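Consejos para el ascensor de casa: limpieza y pequeños cuidados

Un ascensor doméstico o una plataforma salvaescaleras pide poco trabajo diario, pero conviene hacerlo bien. Corte la corriente en el interruptor de la cabina antes de empezar y deje la puerta abierta.

Las guías del umbral acumulan arena y pelusa. Páseles primero la boquilla estrecha del aspirador y después un paño apenas humedecido. No eche agua en la ranura – acaba en el foso.
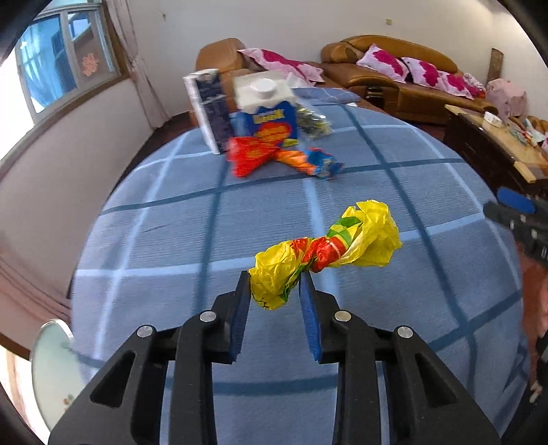
Para la botonera use un paño de microfibra con unas gotas de jabón neutro. El espray directo se cuela por detrás de los pulsadores. En acero inoxidable, frote siempre en el sentido de la veta.

No engrase usted las guías. El lubricante lo elige el técnico según el modelo, y un aceite corriente deja una pasta difícil de quitar.
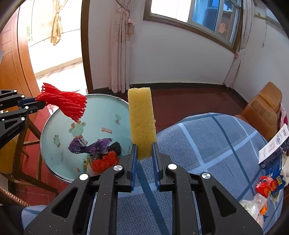 Plevunier, 18 de marzo de 2023

Lilian Mwaipopo, técnica de mantenimiento en Didotance, recomienda probar el teléfono de emergencia cada mes y apuntar la fecha en una libreta. En su zona atiende 133 aparatos domésticos, y en 67 encontró el timbre de alarma sin pila o desconectado.

Si la cabina se detiene con un escalón respecto al rellano, déjela fuera de servicio y llame. La próxima revisión de temporada será en octubre.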